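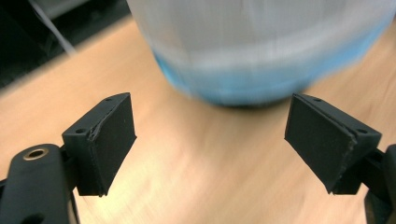 Lockyer Street Table Tennis and Board Games Club, Sudby

May 3, 2022

I spent most of Saturday on the table in the small room and I want to write down what I did before I forget it. We use it for board games on club nights and I use it for everything else the rest of the week, so it gets more wear than any other piece of furniture in the building.

The top is wood, pale, with a lot of grain in it. I bought it secondhand in Drerkcombe for $100, which included the legs but not the bolts. The seller thought it was maple. I have never been sure and I don't know enough to argue. It had one coat of something shiny on it when I got it, and that coat had gone sticky where people rest their arms.

I started by clearing it off. Score pads went in the drawer, pencils in the mug, and the box of spare dice went up on the shelf where it should have been all along. Then I washed the top with warm water and a little dish soap, wiped it with a clean rag and left it for 20 minutes with the window open. The sticky patches took a second wash. I used a plastic scraper on the worst one, holding it almost flat.

After that I sanded by hand, always along the grain. This is slower than it sounds. The lines on this top don't run straight across. They curve and loop on one side and then straighten out and get closer together, so I had to keep changing where I stood. I went through 5 sheets of paper. Casimiro Figueroa lent me his sanding block and told me to stop pressing so hard, and he was right, the paper lasted longer once I let up.

Vacuum, damp rag, wait, vacuum again. Then oil. I use Plendurance, the plain one with no color in it, put on thin with an old T-shirt and wiped off after a quarter of an hour. The can says two coats. I did two coats on Saturday and Sunday and left it alone on Monday.
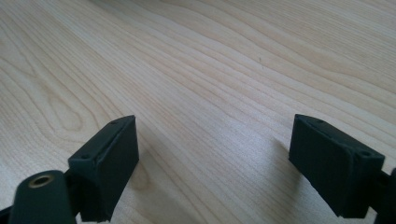 The tabletop and its grain.

The loops are the part I like best. Under the old shiny coat I hardly noticed them.

A few notes for next time. Buy more rags. Do the underside first, which I skipped again. The oil smells for around 14 hours, so don't plan to eat in there the same day. Hang the used rags outside over the rail, spread out flat, and don't ball them up in the trash.

I would also like to get some felt for the bottoms of the game boxes, and maybe a cloth for nights when we have drinks out. If anyone has a big one they don't use, bring it along. Plain is fine.

The chairs are next. Two of them wobble and one has a split in the seat. I'll probably get to them in June, when it's warm enough to work out back with the door open.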